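Plitico Community Help > Home Office > Desks and Tables

White film on tabletop after using the wrong cleaner, how do I get it off?

Asked by deskmouse, December 2023

Okay so I did a dumb thing. I have a big pale table I use for basically everything (work, sewing, wrapping presents, my kid's homework) and last week I ran out of my normal stuff and grabbed a bottle of Skunetti polish from under the sink. It smelled great! But now there's a cloudy film over the whole top and if I drag a finger across it I leave a streak. Wiping with a wet rag makes it look better until it dries and then it's right back.

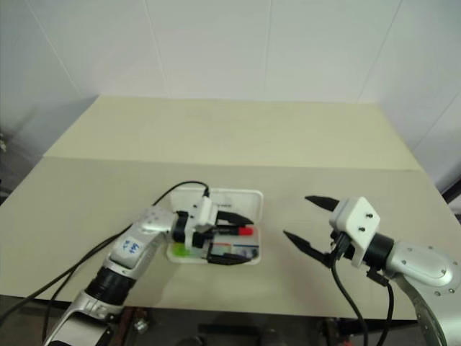
Reading time: 2 min

I've had this table 7 years and I'd really like to keep it. I don't have the paperwork anymore so I can't tell you what the finish is, only that it's smooth and never needed oiling or anything like that. I already tried plain water, then water with a little dish soap. My sister says vinegar, my neighbor says never vinegar. I also have half a bottle of Citex degreaser in the garage but the label is mostly about ovens and I got nervous. Who's right?

2 answers

Answer from Bheki Khumalo

Your neighbor is being careful and your sister is probably fine, so you're in luck there. What you've got sounds like polish buildup to me. Polishes like that are meant for finishes that can take in a bit of oil, and on a sealed top it all just sits there. Water pushes it around and then it dries cloudy again, same as you're seeing.

I did the same thing to my mother's sideboard back in July and it took me a whole afternoon to undo, mostly since I kept using the same dirty rag. Learn from me and get a stack of clean ones. Old T-shirts are great, the more washed out the better.

Start with warm water and dish soap, but more soap than you'd think, and do a patch the size of a dinner plate. Rub, then wipe with a second rag that's just damp, then dry it right away with a third. Don't let it air dry. If the patch looks good the next morning, keep going across the top and swap rags a lot.
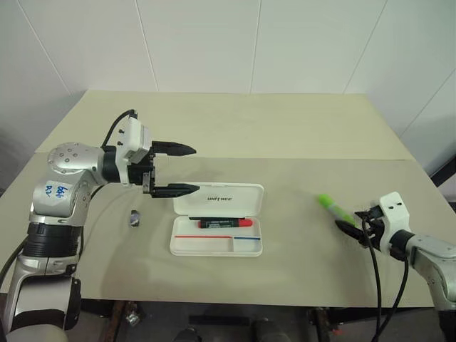 If the soap only gets you halfway, try one part white vinegar to 2 parts water on a hidden spot first, like the underside of the edge. Leave it a minute and dry it. If the spot feels rough or looks dull, stop and stick with soap. I'd keep vinegar off anything waxed, and off stone completely, but I don't think you have either one.

Leave the Citex in the garage. I've used it on a range hood and it's strong stuff – I wouldn't want it anywhere near a finish I couldn't identify. Same goes for those melamine sponges. They feel soft but they're really a very fine sandpaper, and you'll end up with a dull patch that you notice every time the sun comes in.

Once it's clean, you don't need to put anything back on it. I just use a damp cloth on mine and a dry one after.

23 people found this helpful

Comment from deskmouse: Did the dinner plate patch last night and it's still clear this morning!! Going to need way more T-shirts. Thank you!

Answer from pinecone_lu

I always use Pichler spray on everything and never had a problem. My table is glass though so maybe it's different. You could also just put a tablecloth on it, that's what we did when ours got a burn mark from the iron

Comment from Bheki Khumalo: A tablecloth would hide it, sure, but I'd get the film off first. Cloth can stick to that stuff in warm weather.

Was this page helpful? Yes / No
Related: Sticky residue from price labels – Ink on a pale desk – Can I sand a veneer top?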